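Bench notebook, Rermont workshop
July 21, 2022

Small parts bench: sorting and surface check

Carried on from the March entry, which stopped at the point where the vice shelf was relabelled and the bench itself was left for later. Bench is the Cornard one, light wood top, strips running lengthwise. Top measures 1,246 mm along the front edge. The older drawing gives a rounder figure and should be corrected when someone next has it open.

Went along the seams with a thumbnail first, then with the thin feeler. Two seams near the left end take the 0.05 blade for a short distance, the others do not. Marked both in pencil on the underside. No need to fill them yet. Small debris does collect in them, so the order of cleaning should be brush along the grain, vacuum, then cloth. Cloth first pushes dust into the joint and it comes back out on the next job.

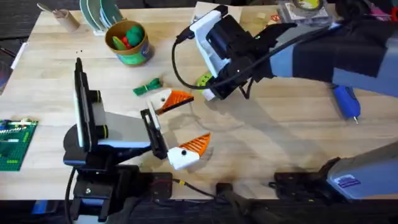
Oil: last coat was Ketilsson hard oil, thin, from the old tin. A test drop on the underside sat for ten minutes before it began to soak in, so there is still some life in the coat. Leave until autumn. If a new coat is put on, allow a full night before anything with adhesive on it is laid down. The edge of a tape roll picks up fresh oil and then will not stick for the first turn or so.

Small items

The rule tried today was one item in the middle at a time where possible, two at most, and everything else kept back towards the far edge. The bits that cause trouble are the light ones. The green twist tie bundle is the worst of them: it crumples, has no flat face, and never lies the same way after being put down. The green ring beside it is much better behaved, with a flat face and a hole through the middle.

The can with the brown rim stays at the upper left. It is full of mostly green bits with a red one in with them, all sticking out of the top, and it would be better half as full. Anything long in it makes it top-heavy. A strip of thin rubber under the base was suggested in March and has still not been cut.
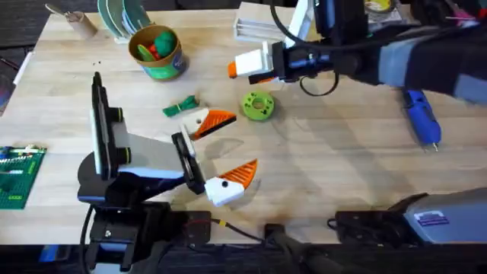
Far edge

Kept as the parking line. Working order from the left is now the round green-and-white discs, stacked, then the wooden block with the horizontal grooves near the centre, then the small yellow-green piece to the right of it. The discs look fine as a stack but are awkward to take from if the lower ones are wanted. Try them in 2 shorter stacks next time and see whether that costs too much edge.

The white fixture with the blue piece and orange tab sits over to the right. Leave it where it is for the time being. If it has to move, move it back and to the right, and keep the centre clear.
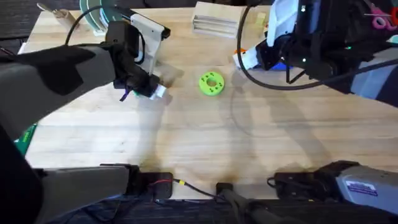
Spacing around the ring needs more thought. A hand's width of bare wood on each side is comfortable, less than that and the next item gets nudged. The lime green reads well against the pale top in ordinary room light, and the shadow it throws is faint enough not to confuse the outline. Pale items are harder. Anything white or natural wood should go down only when the overhead lights are all on.

Considered a Plestska parts tray for the twist ties and similar. The shallow version has 3 compartments, the deep one has more but the walls are too high to reach into from the side. Shallow one preferred. To be ordered with the next lot of consumables.

To do
– Cut rubber strip for the can, thin out the contents.
– Correct top length on the drawing.
– Recheck the two seams after the heating has been on for a month.
– Try the split stack of discs.
– Replace the bench brush, bristles splayed at one end and leaving dust along the back.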